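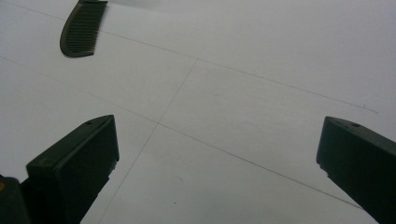
*Dark comb with closely spaced teeth on a white surface marked with a pencil grid.*

**Festcombe issues revised comb range for salons and barber shops**

*For release: May*

Festcombe, the Drollow maker of combs and small grooming tools, has revised its full range of hand combs for the salon and barber trade. The new range replaces the current list at all stockists from May. Trade prices are unchanged on the standard models.

The revision covers tooth spacing, spine thickness and end shape. Fine-tooth models now share a single tooth pitch along their full length. In the previous range the pitch widened slightly towards the ends, and trade customers reported uneven tension when sectioning long hair. The new pitch has been set so that the same comb can be used for parting and for finishing.

Spines have been thickened by a small margin and the outer edge is fully rounded. The corner teeth are heavier than those in the middle of the row and finish short of the rounded end, which reduces the risk of scratching at the hairline. The gaps between teeth are polished after cutting to remove burrs.

"Most of the returns we handle are for broken end teeth," said Annelore Baumgart, head of product at Festcombe. "We looked at where the load falls when a comb is pulled through wet hair at an angle, and moved material to that point. The weight has gone up slightly. Stylists in the trial group noticed it on the first day and did not mention it afterwards."

**Testing**

Pre-production combs were tested at the company's Drollow workshop and in working salons. Each sample was flexed along the spine for 3000 cycles and then checked for set, cracking and tooth displacement. Samples were laid on a squared sheet before and after flexing and the position of the tooth tips was compared with the ruled lines. A comb was rejected if any tip had moved by more than half the width of a gap.

Salon trials ran in parallel at 58 chairs. Participants were asked to use the combs for cutting, sectioning and drying, to clean them by their usual method, and to return them with a short written report. Comments on grip led to one further change: the rounded lower end was lengthened on the pocket models so that it can be held between finger and thumb without touching the teeth.

**Models**

The range is divided into three groups:

- **Rikow:** fine-tooth cutting and finishing combs, in pocket and full length.
- **Harms:** wide-tooth combs for detangling and for thick or curly hair.
- **Festcombe Standard:** mixed-tooth combs, fine at one end and wide at the other.

Rikow and Standard combs are offered in dark colours only. Harms combs are also available in a pale finish for use on dark hair. The model number is stamped on the spine of full-length combs and printed on the sleeve of pocket combs.

**Care**

Combs should be cleaned of loose hair before washing and rinsed in warm water with mild soap. They may be placed in common salon disinfectants for the time stated by the disinfectant maker. They should be dried flat. Storage in direct heat, including on top of a steriliser or next to a hood dryer, may cause the spine to bow and is not covered by the guarantee.

**Availability**

The new models are supplied in trade cartons of 500, with mixed cartons on request. Smaller packs are sold through stockists. Orders of up to 700 combs are sent from stock; larger orders are made to a schedule agreed with the customer. Existing stock of the previous range will be sold until exhausted, and spare sleeves for those models will remain on the list.

Samples can be requested by salons, barber shops and training colleges through the trade desk at Drollow. Requests should state the model group and preferred length.

**Press contact**

Annelore Baumgart
Head of Product, Festcombe
Drollow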